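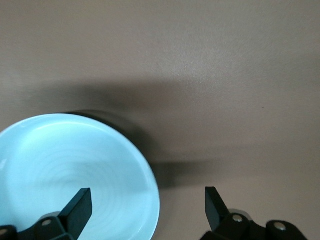 Ausschreibung: Technische Betreuung einer Greiferzelle (m/w/d)

Startseite | Institut | Stellen | Kontakt

Die Wostska Automation sucht für den Standort Jokitz ab September eine Fachkraft für Einrichtung und Instandhaltung der Zelle Belmonte. Die Zelle greift Geschirr mit einem Parallelgreifer und hat mehr als 3.116 Betriebsstunden erreicht.

Ihre Aufgaben:
- Prüfung der Gelenke und Verschraubungen an den Greiferfingern
- Einstellung von Öffnungsweite und Anfahrposition am Schalenrand
- Abgleich der Handgelenkkamera nach jedem Fingerwechsel
- Führung des Wartungsbuchs

Ihr Profil:
- abgeschlossene Ausbildung in Mechatronik oder vergleichbare Qualifikation
- Erfahrung in der Inbetriebnahme von Robotern
- sichere Deutschkenntnisse

Die Stelle umfasst 18 Wochenstunden und ist auf 11 Monate befristet. Bewerbungen sind unter der Kennziffer 57 schriftlich an die Personalstelle Bindunport zu richten.

Zuletzt aktualisiert: 20.05.2022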